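**Budget for a second arm: kit or prebuilt?**

**dovetail48** (August 16, 2019)
We have $1000 to add a second small arm to the bench. Buva sells a printed parts kit with servos for $812. Irnen has a prebuilt one that eats the whole budget. Same reach on paper. Which would you get?

**bcocco**
Kit. You will be taking it apart anyway. Put what's left into spare servos and decent wire. Ours looks like printed parts too, and the wiring is where I'd spend more next time.
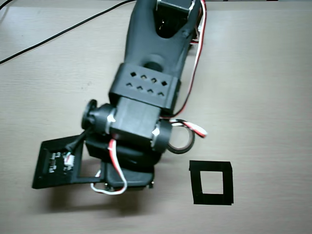 *Our arm at the bench, gripper end. Tape square is the drop target.*

**millrun**
Disagree. I priced the Buva kit in July and the $812 leaves out the power supply and the controller. Add shipping and you are at the Irnen price with a week of assembly on top.

**bcocco**
Controller is included now, check the listing again. Power supply is extra, yes. We already had one.

**dovetail48**
We have a supply that should work. How many spare servos?

**bcocco**
I ordered 7. Wrist and gripper first, those are the ones I'd want on the shelf. Campos was cheaper than Govon when I bought.

**millrun**
Campos took 48 days to ship mine. Govon costs more but they keep stock. I'd still buy prebuilt if this has to run by fall.

**dovetail48**
No hard deadline here. Leaning kit, with servos from Govon. Will ask Buva about the controller before I put in the order.

– Brunello Cocco, you have a PM about the wire gauge.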